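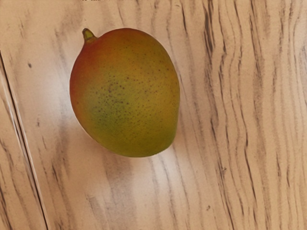
Bench notebook, Thursday: Plornano asset pack, trial week

Filed under: Bench Notes / Simulation / Things We Might Buy

Okay, so the Plornano trial license finally came through this morning and I've had the produce pack open since 9:15, with one long break for the fire drill. Writing this up while it's fresh, mostly for me and for Adalberto, who has to sign off on the money and who will ask me the same four questions he always asks.

For anyone picking this up cold: Plornano sells a simulated tabletop kit. You get the objects, the surfaces, the lights and a physics layer, and it plugs into the Proditz runtime we already use for the sorting cell. What we want from it is grasp practice on soft-ish fruit before we put the real arm over real fruit, because the last round of real fruit cost us a case of peaches and most of my patience. The trial runs 14 days and the clock started when I typed in the key, so please nobody wait until next week to try it!

Started with the mango in the overhead view on the pale wood top. I went in grumpy and came out pretty happy. Our old mango was an orange egg with a noise texture on it (you all remember the egg). This one goes red by the stem, then green through the middle and lower left, then golden on the right side, and it has all those little dark lenticel dots, thick in the middle and thinning out toward the edges. The stub of stem is there too, and I care about that more than you'd think. Our orientation estimator looks for the stem end, and on the old asset it had nothing to look for, so it guessed and flipped the wrist half the time.

Outline is good. Narrower at the stem, fat at the other end, a bit lopsided like the real thing. I ran the segmentation net on it with no retraining and the mask came back clean except for a bite missing at the lower right, where the yellow-green skin has that pale rim and the wood next to it is blown out bright. I can live with that. I'd still like to turn the key light down, and it took me far too long to find the slider. It's under Surface, not under Lights. Why?

The wood I have mixed feelings about. The grain on the right side is really strong, dark and wavy, and the edge detector went nuts over there. The long seam down the left got picked up as an object edge too, first time through. Part of me wants to swap in a plain gray top and get on with my life. The other part knows our actual bench is ugly wood with a joint in it, and if the detector can't cope with a picture of grain it won't cope with the bench either. Leaving it in for now. Aurelio, if you disagree, come argue with me before you change it in the config (I mean it, last time I lost a whole afternoon).

Skin is on the matte side with a soft sheen. The mangoes from the corner store are shinier than that, at least the ones I buy, and shine is what hurts us with the depth camera. There's a gloss setting per object. I pushed it up a notch in a copy and saved that as mango_shiny. Don't overwrite the stock one, please.

Grasp runs, after lunch. Two-finger gripper model, our own, imported from the old project with the Sarmiento fingertips on it. Import went fine apart from the units, which came in wrong, so for a minute I had a gripper the size of a parking garage. Fixed with the scale field.

Did 60 attempts on the stock mango, random yaw, approach straight down. 12 of those failed. Most of the bad ones were the same story: fingers closed near the fat end, the fruit squirted forward and rolled. That's just what the real peaches did, so in a weird way I'm pleased. The contact model is a little sticky for my taste. Once the fingers are on, they're ON, and I never saw the slow slide we get on the bench when the fingertips are dusty. There's a friction number to play with, default looks high to me. I haven't touched it yet. I want one full set of runs on defaults first so we have something to compare against.

Speed is fine. On my desktop with the browser open and music going it never choked. I haven't tried a full bin of fruit, only singles, and the bin is where Drornby's kit fell on its face when we tried it in January, so that's the big test and I'm not getting excited until I've seen it.

Things I don't love so far:

- No bruises or cuts on any of the fruit that I can find. The stock mango is a perfect mango. We sort rejects! Support wrote back quickly and said damage maps are an add-on, price on request. Hmm.
- Docs for the lighting panel are one paragraph and a dead link.
- Undo forgets everything when you switch objects.
- License is per seat and the seat is tied to the machine, so we can't share it the way we share the Proditz one.

Things I do love: the fruit loads fast, the file names make sense, and the export wrote straight into our folder layout after I changed 13 lines in the loader. I expected to lose a day to that.

Leaning yes, if the bin test holds up and the damage maps aren't priced like jewelry. Adalberto, I know, you want a number. I've asked for the quote.

Tomorrow: friction sweep, then mango_shiny through the depth model, then a bin if I can keep Aurelio off the workstation long enough. Also somebody has my good hex keys.

3 comments

Aurelio Arrieta: I won't touch the wood. But can we at least do one set on plain gray so we know how much the grain is costing us? Also the hex keys are in the drawer under the vise, where they've always been.

Adalberto Cavalcanti: Good notes. Yes I want a number. Does the seat move if we replace your desktop this spring?

Aurelio Arrieta: Tried the friction field over coffee, in a copy, calm down. Drop it by half and you start to see the slide. Saved as mango_slippy.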